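Aug 30, 2018
Table cover, board and markers

Still on the table cover. The new cloth has been on the table long enough to have opinions about, so I am writing down what I know before I forget which wash it was and who bought what. Continues from the page with the fabric swatches taped in.

State of the table first, then the rest in the order I got to it.
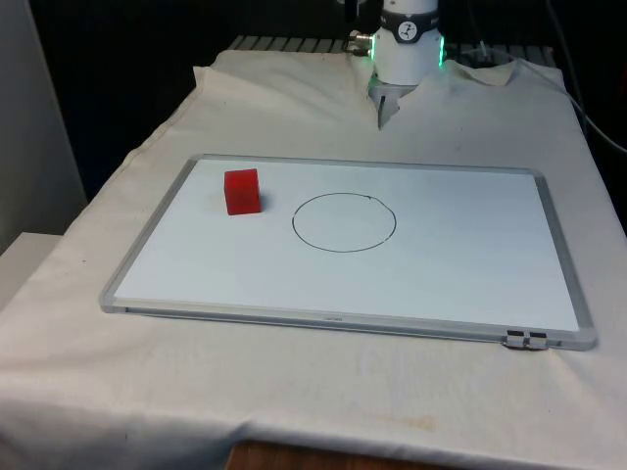
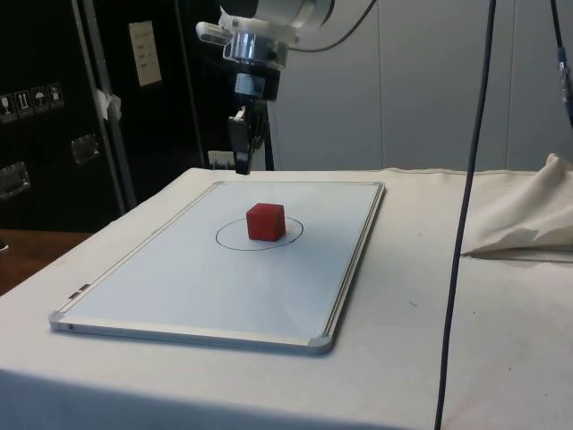 A reply was already penciled in the margin when I came back from lunch, saying the cloth should be pinned at the back and left alone at the front, that every time someone tugs the front hem straight the ridge at the back gets worse, and could we please stop ironing it on the table. The same hand added that a heavier canvas was tried in January and nobody could get it to lie flat over the corners either, so weight alone won't fix it.

Fair on the ironing. I will move the board to the bench by the sink. The canvas I had forgotten, and I went and looked it up. It was a Westlow canvas, unbleached, and the note says it "tents" at the corners and sheds lint onto anything set down on it. It is still on the shelf, folded. I unfolded it to check and it is as stiff as I remember a boat cover being. Folded it again.

Cloth

The current one is plain off-white cotton, no pattern, washed before it was cut. Cut width is 1,663 mm. I should have gone wider. It covers the tabletop and hangs down over the front, but at the back there is only enough to go over the front edge of the metal grid, and not enough to tuck. Whatever slack there is ends up in folds toward the back, and from there it goes wherever it likes. By the afternoon there is always a heap of it somewhere.

Hem is 10 mm, single fold, straight stitch. That is too light. A deeper hem with something in it (curtain weights, a length of chain) would hang better and would hold the front edge down without clips. Clips I would like to avoid, they catch sleeves.

Things I tried for the slack:

Jistix double-sided tape along the back. Held for a morning. Came off with fluff on it and left the cloth slightly tacky in a line, which then picked up dust. Washed out, but only on the second wash. Don't use it on fabric again. It is fine on the underside of the bench mats, leave those.

Safety pins through to the felt underneath. Works, looks bad, and one of them scratched the tabletop when the felt moved. Removed.

Elastic sewn across the two back corners, the way a fitted sheet is done. Only pinned for a trial so far, on the spare. This is the best of the lot. The corners stay down and the middle pulls flat on its own. The front can then hang free, which is what the margin note is asking for anyway. Will sew it properly on the next one.

Stains

There is a faint brownish mark near the front edge, toward the middle. I don't know what it is. I asked around the room at coffee and got tea, rust and wood stain as answers, all equally confident. It has a soft outline and no grit to it when rubbed with a fingertip. I tested a corner of the spare with all three to compare:

Tea - comes out nearly all the way with Flollau soap and cold water, left for an hour. Faint ring remains if it dries first.
Rust (filings on a damp patch, left overnight) - Flollau does nothing. Lemon juice and salt lightened it a lot. Rinse well, the salt dries stiff.
Wood stain - no. Cut that piece off and threw it away.

So the order to go in on the real cloth is soap first, then lemon if the soap does nothing, and if neither works turn the cloth around so the mark is at the back under the folds. I would do the soap with the cloth off the table. Last time someone spot-cleaned it in place, the felt underneath stayed damp for two days and smelled like it.

The smudges and the small dark specks off to the right of the board are a different matter. The specks brush off, or most of them do. I suspect dry marker dust from the board, which gets wiped toward that side by anyone right-handed. Smudges I have left for the wash.

Wash notes: warm, no softener (it makes the surface slippery and the board slides), hang over the rail, take it down before it is fully dry and iron then. If it dries completely the wrinkles are set and the iron only moves them around. Do not use the dryer. The first cut of this fabric went in the dryer before I had it home and lost enough length to be useless for this table. It is now the rag bag.

Board

The whiteboard is the one with the thin aluminum border and gray plastic corner caps. Lies flat on the cloth. I measured it again because the two pages before this disagree: 508 mm over the frame on the short side, 500 mm of usable white inside the rails. Whoever wrote 500 for the outside was reading the inside, and I am fairly sure it was me. Corrected in both places.

There are two small metal tabs on the rail at the left, near the lower corner. They are in the way when the board lies flat, in that they snag the cloth if you drag it. Lift the board, don't drag it. I thought about filing them off, but the board may go back on a wall some day and I don't know what they are for. A strip of felt over them would do. On the list.

One of the corner caps works loose if the board is picked up by it. Pick it up by the rails. If a cap goes missing, the hardware place at Westlow sells them in bags, in a slightly different gray.

With cloth under it the board rocks whenever a fold gets trapped beneath. Run a flat hand under all four sides after putting it down. Obvious, but I have redrawn a shape twice this week after finding the board was sitting on a wrinkle and had crept.

Shapes on the board

The thin black ellipse is drawn freehand, in the upper-middle of the board. I like it better than the earlier ones, which were made with a broad tip and a dinner plate. A broad line gives you an argument over whether the block is on the line, inside it or half and half. With a thin line the red cube is plainly inside or plainly not.

For the pen, use the Montoya fine tip. It makes a proper thin line and does not skip if you go at a steady speed. Two things to know about it. It needs longer to dry than the label says, so give it a few minutes before you rest a hand near it. And it ghosts if left over a weekend. The ghost of last week's shape came off with a damp cloth and a drop of the soap, but it took rubbing, and I don't want to be rubbing that surface every Monday. Wipe the shape off at the end of the day and redraw in the morning. It takes a minute.

I tried a cardboard template for the ellipse. Two pins, a loop of string, the usual way, traced onto an old file folder and cut out with a knife. The outline is tidier but the marker bleeds under the card edge in places. If we want the template, put a washer or two under it to lift it off the board. For now freehand is fine.

Block

The red cube is the one we keep using, for no better reason than that it shows up well against white. The edges are slightly rounded and the surface is matte, so there is no glare off the ceiling lights. The glossy ones in the same tin are worse for that. The paint on the glossy ones also chips at the corners and leaves flecks on the board.

Wipe the cube before setting it down. Marker dust sticks to the underside and then prints a faint square on the white. I found one of those prints this morning and spent a while thinking it was a stain in the board surface.

The tin lives on the second shelf. It does not live on the table. If it is on the table someone puts a cup next to it, see under stains.

To do

Buy more of the cotton, wider. Take the 1,663 as too small and measure the drop at front and back with the grid in place before ordering. Wash first, cut after.

Sew elastic into the back corners. Weighted hem at the front.

Soap test on the brown mark, cloth off the table, felt lifted.

Felt strip for the two tabs.

Throw out the broad-tip markers, or at least move them to the other room so they stop turning up in the tray. One of them is a permanent marker with the wrong cap on. I have put a piece of masking tape on it, but I would prefer it gone.

Ask whether anyone wants the Westlow canvas. It would make a decent drop cloth for painting. If no one has claimed it by the time the new cotton is up, it goes in with the dust sheets.

Added later, same day: did the soap test after all. Cloth off, mark wetted and left for an hour with Flollau, rinsed cold. A bit lighter, still there. Trying the lemon tomorrow. Cloth is hanging over the rail by the sink, please leave it there until I have ironed it.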